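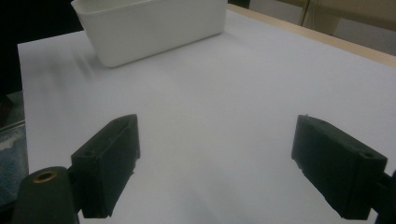 White plastic bin on a covered table.

Werthorpe Parcel Lockers: Frequently Asked Questions

How long is a parcel held?
Standard lockers hold a parcel for 4 days from the time of the pickup notice. Oversize lockers are cleared sooner when the site is full. Unclaimed parcels go back to the sender by Stalico at the sender's cost.

What is the weight limit?
30 pounds per compartment. Heavier items are refused at drop-off and the label is voided.

Can I open a locker without the app?
Yes. Enter the pickup code on the keypad, followed by the pound key. Codes are single use. A code entered wrong three times locks the keypad for 10 minutes. 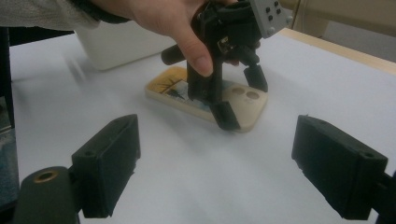 Phone and app problems

The app does not find the locker. What now?
Turn Bluetooth off and on, then stand within arm's length of the keypad. Zitex lockers installed before the Pollock Street upgrade do not use Bluetooth and accept codes only.

The door opened but the compartment was empty.
Close the door and select Report in the app. Door logs are checked and a reply is sent in up to 30 hours. Do not enter the code again.

Can I return an item through a locker?
Yes, with a prepaid label. Tape over any old barcode before drop-off.

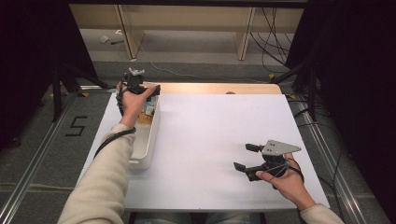 Stalico adds that returns dropped off after 6 p.m. are scanned the next morning, and that the drop-off receipt counts as proof of the return date.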